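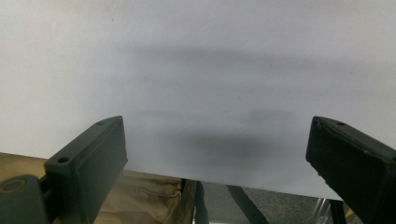 Eetu Rantala wondered whether the evening Bible study could begin with a psalm again, as it used to at Prollbridge, and several members warmly agreed that they had missed the singing. After a good and friendly talk it was settled that a psalm would be sung at the start of each study from May, unaccompanied if the pianist is away (we shall manage!).

Minutes of the last meeting. Read and agreed, with one spelling put right in the note on the Kokkonen bequest.

Study series. We have reached the end of Ruth, and a lovely few evenings they were. The next series will be on the letter of James, over 6 evenings, starting at 7.30 pm with tea beforehand for anyone coming straight from work. 26 study booklets have been ordered, and anyone wanting large print should speak to Eetu.

Mission giving. The gift day for the Barkia chapel roof brought in £293, which with earlier gifts makes £3,000 in all. The meeting gave thanks for this, and a letter will go with the money, along with our love and prayers.

Joint service with Zalton. They have kindly offered to host and to provide the lunch. We will bring puddings and take one of the readings, probably from Isaiah.

The meeting closed with the Grace at 9.10 pm.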